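# The booking fee should go to the person driving

April 2012

Clatbridge has two companies that will send a private car to your door, Stollik and Brokard, and since the winter both of them have added a booking fee on top of the fare. Stollik charges it on every trip. Brokard charges it on trips booked by phone or through its website and drops it if you have an account. Neither company passes any of it to the driver.

I think that is wrong, and I think the city should say so when the hire car rules come up for renewal in August.

The way the money works now is simple enough. A driver for either company owns or leases the car, buys the gas, pays for the insurance and pays for the cleaning. The company takes the call, picks the driver and sends the job. For that it keeps a share of the fare. Drivers agreed to that share when they signed up, and I have no quarrel with it. Dispatch costs money. There are phones to answer all night, and a computer system that has to know where the cars are.

The booking fee is a different matter. It was described to passengers as a charge to cover the cost of getting a car to you. That is what it says on the Stollik receipt I have in front of me. But the cost of getting a car to me is paid by the driver. When I book a ride from the Conceição end of town, the nearest car is often sitting at the train station, and the driver comes across the river with an empty back seat. He pays for that gas. He also loses the time, and if I turn out to be going four blocks, he has lost it for nearly nothing.

A driver I rode with last month told me he had done 72 hours that week and had spent a good part of it driving to people and not with them. I can't check his number. I can say that I have heard much the same from other drivers of both companies, and that in more than 42 rides since the fee came in I haven't met one who thought any of it reached him.

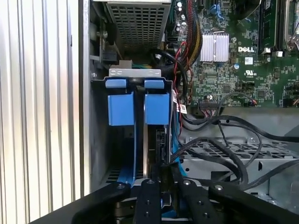 Brokard's answer, when I wrote to ask, was that the fee pays for the dispatch system, that the old one dropped jobs on busy nights, and that a driver who gets more jobs is better off even if his cut of each one stays the same. The reply was unsigned but polite, and it added that drivers were free to take calls from anyone they liked.

The first part of that is fair. The old system was bad. I waited outside the hospital for most of an hour one night while two cars were sent to the same address on the other side of town. If the new one sends the right car the first time, that saves the driver gas and saves me standing in the rain. I would be glad to see it.

But the company already keeps a share of each fare to pay for dispatch. If the share is too small to run a working system, then raise it and tell the drivers why. They can look at the new number and decide whether to stay. A separate fee with a name that suggests it goes toward the trip lets the company raise its take without having that conversation. Passengers pay it and assume the driver is doing all right. I know people who have stopped tipping since it appeared.

The last part, about being free to take other calls, doesn't hold up well in a city this size. There are two companies. Both put a decal on the door, and both will drop a driver who turns down too many jobs. A driver who leaves Stollik goes to Brokard and finds a fee there too.

What I would ask of the city is modest. Any charge described as covering the cost of reaching the passenger should go to the driver, 100 percent of it. If a company wants a charge for its own costs, it can have one, and it should be printed on the receipt as a company charge. The rules already require the fare to be posted inside the car, so one more line on the same card would do it.

Some will say this will push fares up. It might, a little. Late at night, when the buses have quit, I would rather pay a bit more and have a car come. Drivers who lose money on short pickups stop taking them, and the people left waiting are mostly the ones out past Conceição — older people with groceries, and workers coming off the late shift.

Written comments on the renewal can be left at the clerk's window at city hall, and the form is one page. I have sent mine in with a copy of the receipt.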